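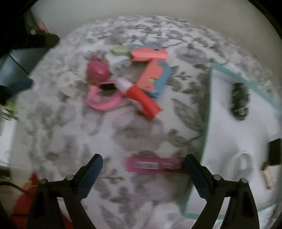
About Cillen

Cillen designs and maintains hand-held grippers and the software that turns their recordings into training material for robot arms. An operator holds the tool, carries out an ordinary household task with it and the movement of the jaws is logged throughout. We work in furnished rooms with the kind of objects people keep in them: toys on a rug, chargers on a bed, bags of sweets, pencil cases.

The company was founded by Pantelis Chrysikopoulos and Fabian Holzer. Chrysikopoulos is responsible for mechanical design and Holzer for calibration and data quality. Our workshop and test rooms are at Cultlow. The current tool is called Nuseo.

What we make

Nuseo is a two-finger parallel gripper. Each finger is carried on a pair of flat links with pivots at both ends, and faced on the inside with a replaceable soft pad. Jaw opening is measured at the drive end of the linkage and the value is stored with every video frame. The tool has no motor. The operator closes it by hand with a trigger, so the force on the object is whatever the operator applies.

This arrangement is light and cheap to repair. It also means that the recorded opening is only as good as the pivots between the sensor and the pads.

The pivot fault

Customers who come to us usually ask about the pivot fault, and we prefer to set it out on this page.

In October a routine check of a finished batch showed that the recorded jaw opening did not agree with the opening measured at the pads. The batch held 996 recordings. In 200 of them the error was greater than our limit, and all 200 came from one tool. The logged value said that the jaws were open by 3 mm more than they were. An arm trained on that material would be expected to close too far and press too hard on whatever it picked up.

The cause was a pivot screw on the right-hand outer link that had backed out. The thread-locking compound had been applied to an oily thread and had not cured. The link could then move sideways on its pin, and the pads met at a slight angle. Operators had corrected for this by hand without noticing. The software raised no warning, as the sensor itself was working correctly and every reading was inside its permitted range.

Nothing was damaged and nobody was hurt. There was, however, a loose metal part on a tool used near soft furnishings and small objects, and we treated it as a safety matter as well as a data fault. All tools were withdrawn the same afternoon. The 200 recordings were deleted from the batch. The customer, Ní Mhurchú, was told before delivery and agreed to a later date.

What we found on inspection

Of 37 tools stripped and inspected, three had at least one pivot below the specified torque. Two of these had not yet reached the stage where the error could be seen in the data. The pads were also checked. Wear was within limits on all of them, although pads from two different production lots had been fitted to the same tool in one case, and the pair was replaced.

What changed

Pivot threads are now degreased before assembly and the screws are marked with a paint line across the head and the plate. A broken line takes the tool out of use.

Each session begins and ends with a reference grip. The operator closes the jaws on a rigid item of known width, holds it and releases it. If the logged opening differs from the known width by more than the limit, the whole session is set aside until the tool has been examined. The item must be hard sided. Soft packets and toys are not accepted as references, and neither is anything with a taper.

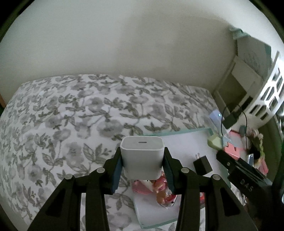 White USB-C power adapter held between the pads.

The sensor reading is also compared with the distance between the pads as seen by the camera on the tool. The two methods fail in different ways, and a disagreement between them stops the upload. This check was written by Holzer and has been part of the standard software since March 2020.

Known limits

The camera comparison is poor when a wide object hides both pads. It does not detect a loose pivot that happens to sit in its normal position during the reference grip. For this reason the paint marks are still inspected by eye, and the torque check is still done with a wrench at every service.

Reporting a fault

If you use one of our tools and find play in a link, a broken paint line or a pad that has lifted, stop the session and do not retighten the screw yourself. Keep the recordings made since the last good reference grip, label them with the tool's serial number and contact the workshop at Cultlow. Replacement links and pads are sent without charge where the fault is in our assembly.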